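Placement Study FAQ
Last updated 3/9/25

These are the questions we get most often on the Flalura write-up. Answers are by Birsen Akbulut and Fadi Srour unless marked otherwise. If you came looking for a success story, read the part on the second table first.

What did you set out to test?

Whether a policy trained on wrist camera footage learns to put a block in the cell you ask for, or whether it learns where the cells happened to be during training. Plenty of papers claim the first. We suspected the second in our own work, and the numbers we had could not tell the two apart.

How many demonstrations did you use?

165 were recorded and 127 were kept. The dropped ones are in the release with a flag, so you can disagree with our choices. Afshin Rezaei already does, and his notes are in the same folder.

Why painter's tape? Wouldn't a printed grid be more accurate?

It would. We wanted lines that are a bit off. A policy that only works on perfect squares tells you very little about anybody's kitchen counter. Tape is also cheap to pull up and lay down again, and we did that between conditions.

Are the lines measured?

Only at the outer corners. The strips lean and the edges are rough in spots. We did not fix any of it. 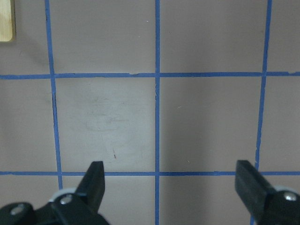

Wrist camera view of the taped grid with the fingers open. Part of a block shows at top left.

Doesn't uneven light spoil the comparison?

It might, and it is our biggest worry. In the view shown here the middle cell on the left is plainly brighter than the cells near it. If a policy scores well on a cell like that, you can't say if it read the grid or went for the bright patch. We report scores per cell for this reason, and we would be wary of any single average, ours included.

What about the scuffs and specks on the surface?

Same problem, smaller. A network will use a scratch as a landmark if the scratch stays put. Mounir Ouazzani masked the marks in software and ran the test set again. Scores dropped a little on some cells. We don't think one rerun settles it.

So did the method work?

On the first table, with the tape where it was in training, yes. On the second table, with fresh tape, it placed blocks in the right row far more often than in the right cell. We read that as partial learning of the layout. A less generous reader could say it learned how far to reach and not much else — we have no result that rules this out.

How many seeds?

3 per condition. That is too few for the error bars people keep asking us to draw.

Did you compare against Prasus?

Yes, with its default settings. We spent 2 days tuning our own method and none tuning Prasus, so please don't quote that row as a win.

Can I use a different gripper?

You can try. The fingers show up in the wrist view and cover part of the surface, so new fingers mean new images. We have not tested a swap and won't guess at the result.

Will there be a follow-up?

Fadi Saab is planning a run in April with the tape moved during the trial. If the policy keeps going to the old spot, we will post that too.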